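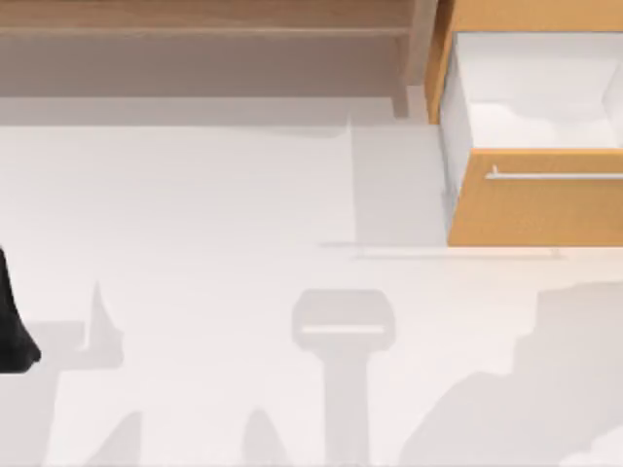
## How a Practice Room for Robots Works

Skoma is a computer program made by a company called Flirno. Schools and clubs can buy it as a kit. It lets a robot practice jobs in a room that exists only inside a computer. This kind of pretend room is called a simulation.

### The drawer task

The orange cabinet has a drawer with a silver bar handle. To open a drawer like it, a robot must:

1. Find the handle.
2. Close its gripper on the bar. A gripper is a robot's hand.
3. Pull in a straight line – a crooked pull can make the drawer stick.

The computer also works out where light is blocked. The T-shaped shadow on the white floor matches the outline of a gripper, even though the gripper itself is out of view.

### What is in the kit

The kit has 50 tasks. Each task can be run many times, with small changes to the room. Khalil Rizk, who wrote the drawer task, ran it 4,000 times before it was added.

The program needs a computer with a graphics card. It does not come with a real robot.

### Words to know

- **Simulation:** a copy of a place or event, made by a computer.
- **Task:** one job for the robot to learn.
- **Run:** one try at a task.

The next set of tasks comes out in August.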